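Robot bench check – desktop PC strip and refit cell
Can a machine do this job yet? Checklist with comments

The list is for an arm working inside an open desktop tower: cards, memory, processor, drive. I've used it on bench jobs since January, and it gets longer each time because the robots keep getting better and I keep finding new things to be fussy about! 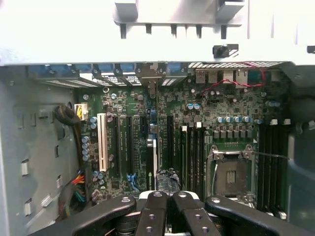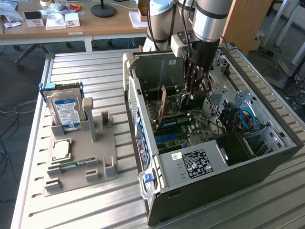
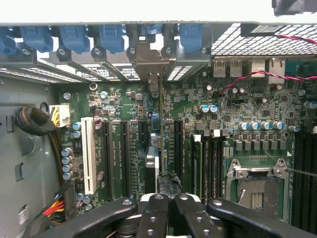
Inspected and written up by: Wubit Alemayehu
Date: July 5, 2021
Site: Marsden workshop
Result: 7 items, 5 passed, 2 to watch

1. Bench and case – PASS
The case must lie flat with its open side up, and it mustn't shift when I push the near corner with one hand. It didn't. The slotted bench top is a joy for this, you can clamp anything anywhere.

2. Cables clear of the arm's path – WATCH
Loose wiring is still what beats machines at this work, at home and in the shop. A lamp flex, a shoelace, a twisted pair looped across a motherboard, they all flop about. The red-and-black pair near the rear ports wants tucking in. A person does that with a little finger and never thinks about it. I'd like a clip there before any unattended run.

3. Processor socket – PASS
With the socket empty, nothing may pass low over the contacts. Stay 125 mm above when crossing. Checked at slow speed with my hand on the stop button.

4. Parts tray – PASS
Every part gets its own holder, and an empty holder stays empty. The drive stands up in the tray, the processor lies in its square holder and the memory module lies lengthwise between two slotted ones. I love this tray. Half the cleverness in a job like this is in where you put things down, and the same would go for a kitchen drawer.

5. Finger tips – WATCH
The black material held between the fingers is crinkled in both close views. Inspect before each shift and replace if any of it is lifting. Bits of it must not end up in a slot.

6. Expansion cards – PASS
Straight pull, no rocking, retention clip open first. I asked for 7 pulls in a row and got them, very tidy. I do the clips by hand for now. Fliser have a routine for it on their own bench and I can't wait to try it here.

7. Stop button and floor – PASS
Reachable from both sides of the bench. Leads on the floor are to be kept out of the walkway, please, including the blue ones.

Comments
So, yet? For cards and memory, with the parts laid out like this, I'd say yes, with someone in the room. Cables, no. Skuvanlow want to know if the cell could do a whole strip-down overnight and I've told them to ask me again after item 2 is sorted.

Next check: same list, plus side panel removal.

Related checklists
Masix floor cleaner – stairs and thresholds
Laundry folding arm – pinch points
Dishwasher loading – glass and knives
Screwdriving station – weekly check

Contact the bench team | © 2021 Marsden | Back to top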